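**Wanted: simulation tester with low expectations of robots**

Visiritz is hiring one person to work out why our simulated arm keeps letting go of things.

The short history: in October we ran 300 block-arranging episodes for our client Lorkar. The log called 273 of them successes. Agathe Huet then sat down and watched the replays, a step the rest of us had considered optional, and found the success check was happy to pass an episode in which the block had been dropped. The grip fault itself is still open. So is the matter of why the arm sometimes carries on to the next move with great confidence and no block.

Lorkar wants to run this on a real arm next to real people. We have said no until it's fixed.

You will:

- replay failed episodes and write down what failed, in words
- rewrite the success check so that it checks for success
- tune contact and friction settings, then undo most of it
- tell us to stop when something looks unsafe

You need solid Python, some time spent with any physics engine, and patience. A robotics degree is fine – so is not having one.

The arm and its colored pieces, in simulation:
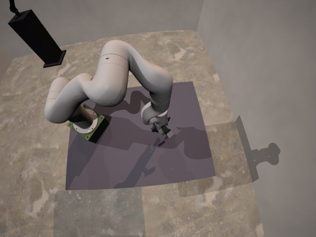
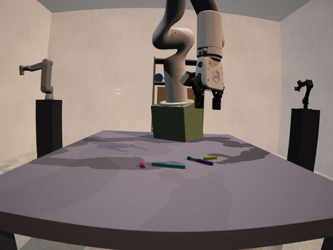
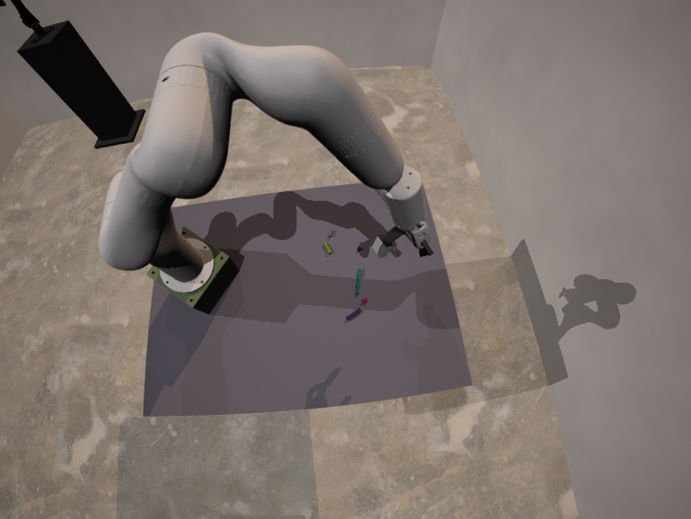 The contract runs 3 months, remote or at our Grarov office, with a possible extension if the fault outlives it. Send a resume and one page on a bug you misdiagnosed, including how long you defended the wrong answer. Address it to Agathe Huet, who reads all of them. Applications close 15 October 2024.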